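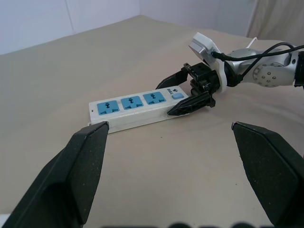 A power strip with three light-blue sockets and a switch at one end.

What's a power strip for?

Have a look behind your telly. Or under the desk. Bet there's one of these hiding down there, all dusty. Some people say power strip, some say extension lead, my gran says "the gang plug". Same job. One socket in the wall, lots of things that want plugging in.

How does it share?

Electricity needs a loop to go round. Out from the wall, through your lamp, back to the wall again. Break the loop anywhere and the lamp goes off.

Inside a power strip there are long bits of metal, running from one end to the other under the plastic. Every socket is joined on to the same bits of metal. So each thing you plug in gets its very own loop. Lamp gets one. Radio gets one. Turn the radio off and the lamp doesn't even notice.

Think of a corridor at school with classrooms along it. Everyone comes in by the same front door, then off down the corridor, then into diffrent rooms. The metal is the corridor. The sockets are the classroom doors.

Why do the holes look funny?

Plugs aren't the same all over the world. In Britain we have three chunky flat pins. Lots of countries in Europe have two round ones. America has two thin flat ones, and in Australia they're slanty.

The strip in our photo has slots going straight up and slots going at an angle, all in one socket. It's a pattern made for more than one sort of plug. Afia Lamptey, who checked this page for us, says still don't go trying foreign plugs in things to see if they fit — ask a grown-up first, every time. The plug might fit and the electricity might be wrong for it.

What about the switch?

A switch is a gap you can open and close. Press it one way, metal touches metal, the loop is joined up. Press it the other way and there's a gap. Electricity at home can't jump a gap like that so it stops.

Lots of strips have one switch near the end for everything. Handy at bedtime. Some have a switch for each socket as well. And some have a tiny light that glows when the power's on. There's a little reddish dot at the far end of ours, see if you can spot it.

How much is too much?

This is the important bit so don't skip it.

Every strip has a limit. It's measured in watts, and it's often written underneath in teeny letters. More sockets doesn't mean more electricity to go round! It all has to come up one cable.

Things that sip:
a phone charger
a small lamp
a radio

Things that gulp:
a kettle
a heater
a hairdryer
a toaster

A kettle can use 2000 watts. A little reading lamp with an old sort of bulb, 50 watts. So one kettle is the same as 40 lamps!! Put a kettle and a heater on one strip and the cable can get hot. Hot cables melt, and melted cables start fires.

Gulpers go in the wall. Sippers can share.

Rules, quick

Never poke anything in the slots. Not a pencil, not a paperclip, not your finger.
Keep drinks well away. Wet hands too.
Don't plug one strip into another strip.
Don't shove it under a rug or a cushion. It needs air round it.
Pull the plug, not the cable.
Cracked, buzzing, smells burny? Don't touch it, go and tell a grown-up.

Try this at home

Do a strip hunt. Paper, pencil, and a grown-up to come round with you. No touching, just looking. For every strip you find, write down what's plugged in and put S for sipper or G for gulper next to it. Found a G? Tell your grown-up, they can move it.

Class Four at Dristgate did this in May and the winner was Delali Nutsugah with 14 things plugged in round the house. One was a charger for a phone they havent got any more.

Words to know

Socket — the part with the holes.
Plug — the part with the pins.
Watt — how we measure how fast something uses electricity. You say it like "what".
Overload — too many gulpers at once.

Next page: why do batteries run out?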